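Student project report: civic groups in two towns after a change of local government
Tsz-kin Yu, second-year politics project

1. What the project was for

I wanted to find out what happens to small political groups after the moment that brought them together has passed. Most of what we read in the first year dealt with protests and elections, and much less with the years that follow. My question was whether people who joined a group during a crisis carry on with public life once the crisis is over, and if so in what form.

I chose two towns, Piltico and Bralladcombe. Both had a long dispute over the powers of an appointed governor, and in both the appointed post was replaced by an elected council. In Piltico the change came quickly. In Bralladcombe it took four years of talks, and the old governor's office kept control of planning until the end.

2. How I did it

I sent a short questionnaire to people who had signed the original petitions and whose addresses were still good. It went to 388 people across the two towns. I had 46 replies, 30 of them from Piltico. I also did two longer interviews, one in each town, and read the council minutes for the first full year after the change.

The reply rate is low and I do not think the numbers can stand on their own. People who are still active are more likely to answer a letter about politics, so the results probably make both towns look busier than they are.

Coloured plastic cups and bowls on the green cloth.

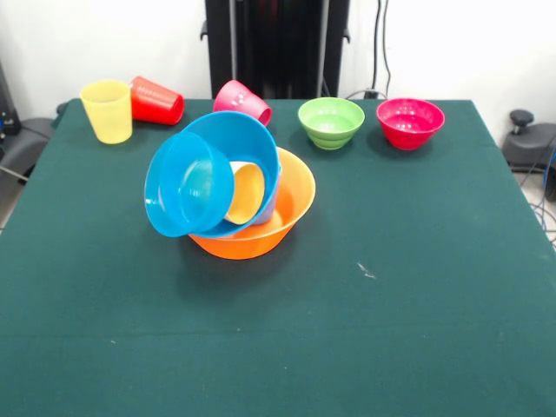
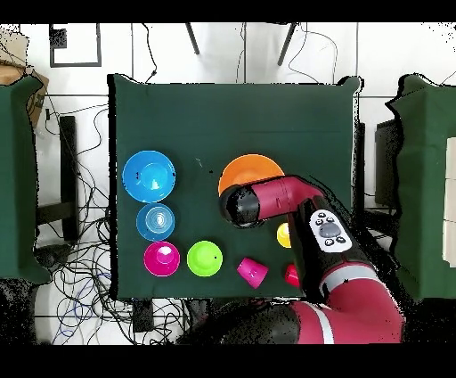
3. What I found in Piltico

Most of those who replied from Piltico no longer belonged to the group they had joined at the time. Several had moved into narrower work: a tenants' association, a bus users' group, a parents' body attached to the secondary school. The minutes show the same names turning up to speak on rents and on the bus contract — very rarely on the powers of the council itself, which had been the whole point of the petition.

The person I interviewed there did not see this as a retreat. She said the petition had taught her how to book a room, write to an official and keep a list of members, and that she had used all of it since.

4. What I found in Bralladcombe

Bralladcombe was different. The main group, known as Chou after the street where it first met, was still going and still had a formal membership. It put up candidates for the new council and won seats. Replies from the town were more critical, though. A common complaint was that Chou now behaved like the office it had replaced, with decisions made before the open meeting.

A smaller group, Fotent, split off in the January after the first election. It has no seats and does not want any. It publishes a plain summary of each council paper and leaves copies in the library. I found these more useful than the minutes.

5. Problems

I only had access to one year of minutes for each town, and the Bralladcombe set has gaps. I should have asked people their age on the questionnaire and did not. I also used the word "activist" in question 2, and a few people crossed it out and wrote "resident". If I did this again I would test the wording first — my supervisor had suggested that and I left it too late.

6. What could be done next

The next step would be to follow the Piltico tenants' association through a full council term, and to ask former Chou members why they left. The remaining questionnaires are filed by town with the names removed, and the coding sheet is in the appendix.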